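Storage and Packing: Frequently Asked Questions

Cararby Self Storage
Last updated Sunday, October 27, 2024

What sizes do you have?

Units start at 8 square feet, which is a locker you could fit a few suitcases in, and go up to 142 square feet, which will take the contents of a three-bedroom house if you stack it well. All the lockers are on the first floor. The larger units are on the ground floor and can be reached with a trolley.

How long do I have to stay?

The shortest stay is two weeks. After that you pay by the month and can leave whenever you like, as long as you give us seven days' notice in writing. An email is fine. Texts are not, as the office phone can't receive them.

Do I need to pay a deposit?

Yes, £40 for any unit. We pay it back to the same card within three working days of you handing in your fob, provided the unit has been swept and nothing is left behind.

Can I get in at any time?

The gate opens at 6am and closes at 10pm every day, including bank holidays. The office keeps shorter hours and is shut on Sundays. If you need to be in before six for an early van, ask us the day before.

Is it heated?

No. The building is dry and insulated but we don't heat it. In August the top floor gets warm, so please don't leave candles, records or wax crayons up there. Customers with pianos or oil paintings usually go to Storner, on the other side of the ring road, who have climate-controlled rooms.

What can't I store?

Food (tins are allowed), plants, animals, petrol, paint thinner, gas bottles, fireworks, and anything stolen or illegal. Mowers and strimmers must be drained of fuel before they come in. We do check.

Are my things insured?

Not by us. You can add cover when you sign up, or show us a home policy that covers goods in storage. Many don't, so ring your insurer first and ask for it in writing.

Can someone else collect for me?

Yes, if their name is on your account. They will need photo ID. We won't open a unit for anyone on the strength of a phone call — please don't ask the office to make an exception.

Do you sell boxes and tape?

Yes. We keep two makes of box, Marti and Prilla. Marti boxes are single wall and fine for clothes and bedding. Prilla boxes are double wall and cost more, but use them for books and crockery. Both are sold flat. Tape is sold by the roll, and you can bring back any boxes you haven't made up for a refund.

Cardboard and tape 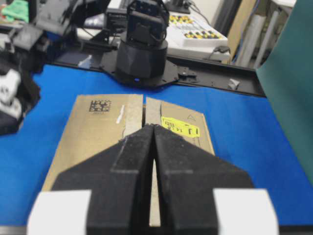
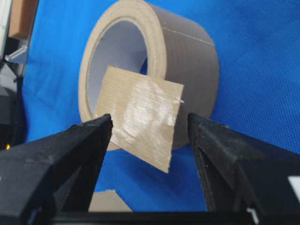
How should I tape a box?

Run one strip along the middle join on the bottom, then a second across it if the box is going to be heavy. Carry each strip a hand's width up the sides. Parcel tape is enough for most boxes. Don't put tape straight on to polished furniture, as it can lift the finish.

Can I get boxes delivered?

Yes, within the Cararby town boundary, on orders of ten boxes or more. Delivery is free if you have booked a unit.

What happens if I miss a payment?

We email you the next day and try the card again after three. If it still hasn't gone through, your fob stops working until the balance is paid. If you know a payment is going to be late, tell the office beforehand and we can usually move the date.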